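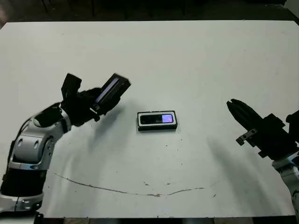
Studio Notes

Glaze log for June. The Derkaleo show wants 6 wall pieces, so I fired four test tiles of the ash glaze first, all on the same stoneware body. Cone 6, with a 15-minute hold at the top. Two tiles crawled at the corners. I had sieved that batch once; the other two came from a batch sieved twice, and they are clean.

Ekene Lawal suggested cutting the clay content and calcining half of what remains. I will try that next — same kiln, same shelf.

The hanging hardware is settled. Each piece gets a French cleat set 4 inches below the top edge. Sânziana Marinescu, who is hanging the show, asked for weights in grams. The heaviest is 1395, the lightest 725. Labels still need to be typed.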